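The Forklow Nook Desk, three months in

Clarkero sells the Nook as a desk for people who have no room for a desk. It is a shallow cabinet on four legs, with a front that folds down to make the worktop and a felt-lined back panel for hanging things on. Niilo Suominen designed it for Forklow, and the product page has a good deal to say about him, about calm, and about the Finnish summer houses he stayed in as a boy. It has less to say about hinges.

I bought mine in July, at full price, after sending back a Volero wall desk that would not sit level. I work from home four days a week in a bedroom that also has to be a bedroom, so I am exactly the person this thing is meant for. I wanted to like it.

Delivery was on time. The box is heavy and awkward and you will want a second pair of hands on the stairs. Assembly took me most of an evening. The instructions are drawings only, printed very pale, and step 6 shows the side panel the wrong way round. I know it's wrong because I followed it, and then had to take out every fixing I'd just put in. Clarkero's help line knew all about it when I rang on the Monday. They offered to email me a corrected sheet. Why the corrected sheet isn't in the box they couldn't tell me.

Once up, it is a handsome piece. I'll give them that without grumbling. The oak veneer is well matched across the doors, the legs taper nicely, and when it is shut it passes for a small drinks cabinet. Two visitors have asked where I got it. The feet have proper felt pads, and the back is finished, so you could stand it in the middle of a room as a divider if you had the sort of room that needs dividing.

Then you open it and start trying to work.

The worktop is 63 cm wide, which sounds all right until you put a laptop on it and look for somewhere to rest a notebook. The notebook goes on your knee or it goes on top of the cabinet. There is a lip along the front edge, rounded over and pretty to look at, and it catches the underside of my wrists when I type. I have got used to it in the way you get used to a low doorway. Paavo Juntunen, who reviewed the Nook for a newsletter I normally trust, called the lip "a gentle reminder of where the desk ends". I can see where the desk ends. It ends just behind my laptop.

It also bounces. Type with any force and the far corners tremble, enough that a full mug makes rings. The flap hangs on two brass stays, one either side, and I tightened both with the supplied key and then with a better key of my own. It made a small difference for a week. Writing by hand is fine. Drawing with a ruler is not.

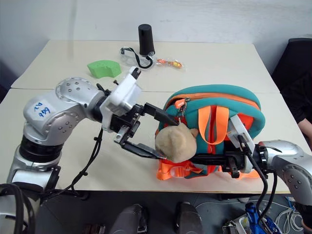
The felt panel is the part that gets all the attention in the adverts, and it's the part I use least. It comes with 3 hooks and a narrow tray. The hooks are shaped to slot into stitched loops, so you can't use anybody else's, and extra ones are sold in packs at a price I would call cheeky. The felt itself collects fluff. It is supposed to take the echo out of video calls. I did a few calls with the doors open and a few with the laptop on the kitchen table, and asked my sister which sounded better. She said the kitchen.

Cable management is one hole. It sits in the bottom left corner of the back, and it is too small for a three-pin plug to pass through. You can get a laptop lead in if you feed it from the thin end, but anything with a moulded plug at one end and a block at the other has to come in over the front, and then the flap won't close on it. On a desk whose whole reason for being is that you can shut it at six o'clock and forget about your job, this strikes me as a bad miss. I ended up making the hole bigger with a borrowed hole saw. It took ten minutes and my heart was in my mouth the whole time.

Shutting the desk does work, I should say. Paper, pens and a closed laptop all fit behind the flap with room to spare, and having it out of sight in the evening is worth something. How much it is worth I go back and forth on. A cupboard would do it too.

There's a shelf above the worktop, fixed, no adjustment. It's the right height for paperbacks and the wrong height for ring binders, which have to lie flat. Below the flap are two small drawers on wooden runners. They stuck from the start. A rub of candle wax sorted out the left one, and the right one still needs a tug and a bit of a lift. I've been told this will ease as the wood settles, though I have been told that about every stiff drawer I've ever owned.

The finish is holding up better than I expected. One pale ring from a glass, my own fault, came out with a damp cloth and some patience. The brass on the stays has dulled a bit where I handle it, and I think it looks better for that. No chips, no lifting veneer, and the doors still meet in the middle.

As for comfort, the flap sits a touch high for me. I'm of average height and I've ended up on a cushion, on a dining chair, with my feet on a box file. Forklow makes a matching stool. I tried it in the shop and it has no back, so it would be out of the question for a full day. For half an hour of emails it would be lovely, and I suspect half an hour of emails is what the designer had in mind. The photographs in the brochure show a fountain pen, a pear and no computer at all. I should have taken the hint.

If you are comparing, the Salcedo fold-down is the obvious other one to look at. A neighbour has it and let me work at hers for a morning. It's plainer, some would say ugly, with laminate doors and a grey metal frame. The top is deeper, it doesn't shake, and there is a proper slot along the back for leads. It also costs a good deal less. What it doesn't do is look like something you chose. It looks like office furniture that has come home with you, and if that would bother you every morning then it's a fair reason to spend more.

Clarkero's site lists 3,454 ratings for the Nook, nearly all of them glowing. I read a fair few pages of them before buying and again before writing this. Most were left within days of delivery. Plenty mention the colour, the smell of the wood, how it looks beside the window. I went looking for people who had worked at it for a month or more and found hardly any — a retired teacher who writes letters at hers and is very happy, and a man in Leeds who had sold his.

I'm keeping mine for now. It's past the returns period and there is a hole in the back with rough edges that I'd have to explain to a buyer. In the meantime I've moved the laptop to the kitchen for anything longer than an hour, and the Nook has become the place where I do the post and pay bills. It's good at that. It is a lot of money for a place to pay bills.

Good: looks, finish, closes up neatly, stands free of the wall.
Bad: bouncy top, one tiny cable hole, wrong drawing in the instructions, hooks that fit nothing else.
Buy it if: you write letters.
Still waiting for: the corrected sheet. They never did email it.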